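Amthorpe Shared Studios
Minutes of the tenants' meeting

Thursday, December 3, 2020, upstairs kitchen and by phone

Chair: Cường Ngô
Minutes: Zdzisław Brzozowska
Present: tenants of units 1 to 6, Lại Upholstery (by phone)
Apologies: Rikeck Framing

1. Previous minutes
Accepted with one correction. The key deposit is $100 per unit, not per person.

2. Heating
Unit 4 is still colder than the others in the morning. Cường has asked the landlord to have the radiator bled and the thermostat checked. No date yet. Tenants are asked not to run space heaters on the same circuit as the kitchen kettle, which tripped the breaker twice in November.

3. Washroom
The longest item. The following points were raised.

a) Cleaning. The rota lapsed in the fall and the toilet was being cleaned by whoever noticed it. Agreed that the rota starts again on Monday, one unit per week, in unit order. The job covers the bowl, both sides of the seat, the lid, the outside of the toilet down to the floor, and the floor itself.

b) Seat and lid. Unit 2 asked that the seat be left down and the lid closed after use. Unit 5 did not mind about the lid but agreed on the seat. Carried.

c) Replacing the seat. Zdzisław had a price from Zametti Plumbing for a soft-close seat and lid, fitted. Several tenants thought the present one was fine and only needed its hinges tightened. Left until January.
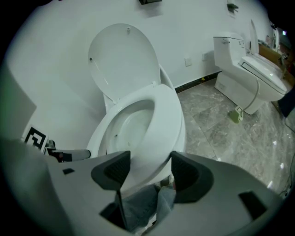
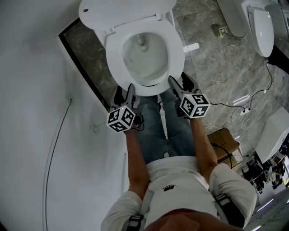 The washroom toilet, lid up and seat down.

d) Floor. The tiles are to be mopped with the neutral cleaner under the sink. The vinegar mix is not to be used on them. Unit 3 will label the bottle.

e) Supplies. Toilet paper is bought from the common fund, as before. Unit 6 asked for a second brush so that one can be kept for the sink drain. Agreed. Paper towel is not to be flushed.

f) Sign. A short notice with the rota and the points above will go up inside the washroom door. Zdzisław to print it.

4. Common fund
The balance is $1000 after the November bills. Two units have yet to pay for the quarter and have been reminded. It was suggested that the contribution go up by $7 a month to cover cleaning supplies. Four in favour, two against. Carried, to begin in January.

5. Parking and deliveries
Lại Upholstery is expecting fabric by truck before the holidays and asked for the loading door to be kept clear in the mornings. Agreed. Bicycles go on the rack along the east side until then.

6. Other business
The upstairs fridge will be emptied before the break. Anything without a name on it will be thrown out.
Unit 1 has found a grey scarf and a set of Allen keys. Both are on the shelf by the mailboxes.

Actions
Cường: follow up with the landlord on the unit 4 radiator.
Zdzisław: print the rota and notice, buy the brush, ask Zametti if the price holds until January.
Unit 3: label the floor cleaner.
All: quarterly payments.

Next meeting in January, date to be sent by email.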